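Section 4 - Setting up a home sitting (Zerncombe method)

Read sections 1 to 3 first. If you skipped them, go back, the breathing notes in 2 matter.

You need: a floor or a hard chair, a folded blanket, the Zerncombe reader, a timer that doesn't tick. Phone is fine if it's on silent, not just face down.

## 4.1 Before you sit

1. Pick your spot. Same one each day for the first 26 days. A corner is good, a bed is not.
2. Fold the blanket in four, then in half again. Hips higher than knees.
3. Open the reader at the day's passage. Passages are numbered, 1 to 182. Start at 1, don't browse.
4. Read it once aloud, normal speed. Then close the book.
5. Set the timer. Twelve minutes to begin with. Not twenty.

**Note.** Older copies of the reader (Gandstead printing) have two passages numbered 607, in the appendix. Use the second one. The first is a misprint that Temitope Okafor caught and we never got round to fixing.

**Caution.** If you have knee or hip trouble use the chair. Sitting through sharp pain is not part of this teaching whatever you've read elsewhere. Numb foot, move the foot.

## 4.2 The sitting

1. Hands in lap, right over left. Left over right if that's your habit, doesn't matter.
2. Eyes half open, looking at the floor a little way ahead.
3. Let the breath go as it likes. Don't count it. (Counting is section 6, seperate practice.)
4. Take the question from the passage and ask it once, silently. Usually some form of "who is hearing this?"
5. Don't answer. If an answer turns up in words, let it pass and ask again.
6. When the timer goes, stay put for three more breaths. Then move.

Sleepy? Open the eyes fully, straighten the back. Still sleepy, stand up and finish standing. Efe Afolabi did most of his first December on his feet and came to no harm.

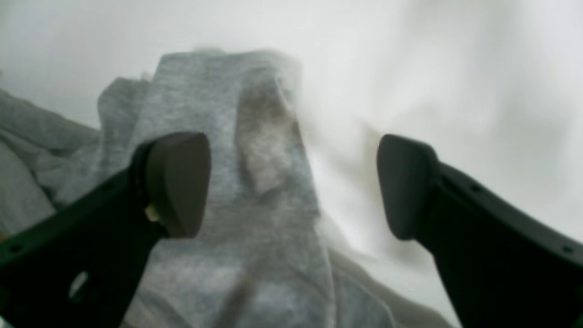 *Fig. 4. Light grey fabric between two black gripper fingers.*

Agitated is different. Shorten the sitting to six minutes and do two a day, morning and before supper. Go back to one when it settles. Same passage both times.

**Caution.** Strong fear, or a sense of being unreal that carries on after you get up: stop. Eat something, go for a walk, ring a friend. Leave the practice for a week and speak to your guide before starting again. See your doctor if it hasn't gone. Don't push through on your own.

## 4.3 After

1. Write one line in the notebook. Date, passage number, one plain sentence. "Restless, thought about the boiler" is a perfectly good entry.
2. Don't read back over old entries until passage 26.
3. Put the blanket away.

**Note.** No grading yourself. Chinyere Akpan used to give her sittings marks out of ten and has asked us to put this in.

## 4.4 Missed days

Missed one, carry on with the next passage. Missed a week, go back three passages and carry on from there. Missed a month or more, start at 1, no fuss, most of us have.

Sitting in pairs is covered in section 5. Group sittings at the Igwe room need a guide present, so don't run one off this section alone. Tanko Akpan keeps the list of guides.

Last changed 2 May 2024. Corrections to Jeferson Barbosa, on paper if posible, with the section number at the top.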